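Den Garten nach Hause holen

Als ich ankomme, steht der Tee schon auf dem Tisch, und meine Gastgeberin entschuldigt sich erst einmal für das Wetter, als hätte sie es bestellt. Seit 64 Jahren lebt sie in Bristden, im selben Haus, in dem sie geboren wurde, und seit sie denken kann, wird dort Marmelade gekocht. »Meine Mutter hat Quitten gemacht, meine Großmutter Schlehen, und ich mache leider alles«, sagt sie und lacht.

Im vergangenen Herbst waren es 234 Gläser. Sie weiß das so genau, weil sie Buch führt, in einem Schulheft mit Wachstuchumschlag, das sie mir gleich zweimal zeigt. Ein Teil geht an die Nachbarn, ein Teil auf den Markt in Mak, und der Rest (»der gute Rest!«) bleibt im Keller. Rezepte verrät sie gern, nur beim Zucker wird sie streng: 400 Gramm auf das Kilo Frucht, mehr komme ihr nicht in den Topf. »Die Leute kochen ja Bonbons. Ich will doch die Pflaume schmecken und die paar sauren Kirschen dazwischen.«

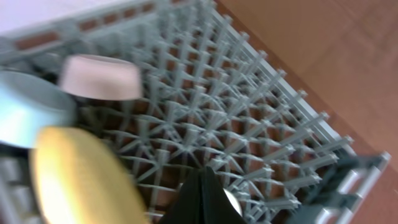

Gelb, Rosa und Hellblau im grauen Abtropfgestell.

Wir kommen auf die Bäume zu sprechen, und da wird sie lebhaft. Die alte Birne hinten am Zaun hat der Frost im März erwischt, sie trägt seitdem nur noch auf einer Seite. Fällen? Kommt nicht in Frage. »Die hat uns durch schlechte Jahre gebracht, jetzt bringe ich sie durch ihre.« Dann erzählt sie von der Wudeo, einem kleinen Apfel, den in der Gegend kaum noch einer pflanzt, mürbe und ein bisschen nach Anis, und davon, wie sie Reiser geschnitten und an halb Bristden verschenkt hat.
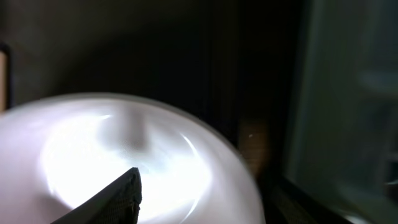 Weiß, rund und glänzend.

Ob sie manchmal ans Aufhören denkt? Sie schenkt mir nach und überlegt lange. »Im Oktober jedes Mal, wenn mir der Rücken wehtut. Und dann blüht im Frühjahr die Mirabelle, und ich gehe schon wieder Gläser kaufen.«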